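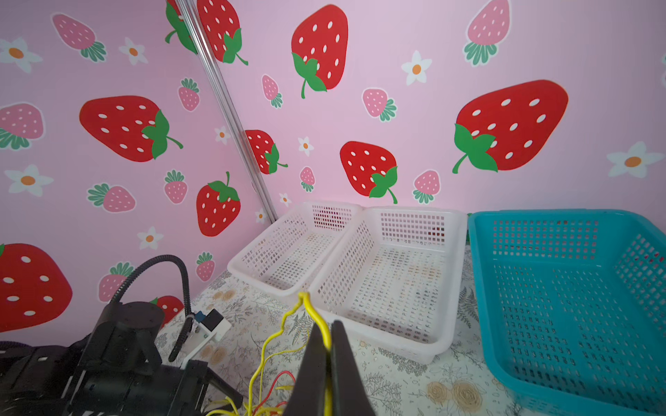
Chevalier Home Storage - Press Office, Odville

ODVILLE - Chevalier will begin selling its Zumen line of mesh baskets in March, the company said Monday. The line is meant for small things that tend to end up in a drawer together, such as cords, craft wire, batteries and sewing supplies.

Zumen baskets come in 2 sizes. The smaller one is a white rectangular basket that can stand side by side with others on a table or shelf. The larger one is sold in turquoise. Both are plastic.

"People told us they wanted to see what they had without lifting a lid," said Blandine Bailly, who heads product planning at Chevalier. "A lot of them were keeping wire and cord in shoe boxes. They would buy more yellow wire and then find they already had plenty."

Before settling on the sizes, Chevalier sent trial sets to 400 households in Odville and nearby Jurkau. Each household sorted one drawer or box of its own choosing and mailed back a short form. Wire and cords were the most common contents, followed by craft supplies. The company received 1,605 written comments, many of them about the height of the walls. The small basket was made lower as a result.

Several households used the baskets on the kitchen or dining table while sorting and then moved them to a shelf. Chevalier has changed the rim of the large basket to make it easier to carry with one hand.

"Sorting gets done on the table, tablecloth and all, and then everything has to go somewhere before supper," Bailly said. "We planned for that."

The first run is 2,000 sets. A set holds two small white baskets and one large turquoise basket. Single baskets will follow later in the year - the company has not set a date.

Sets will be sold at the Chevalier store in Odville and at the warehouse counter in Jurkau. Stores that want to carry the line can ask for an order sheet from the press office or from their usual sales contact. Sample sets are available to reporters on request and do not need to be returned.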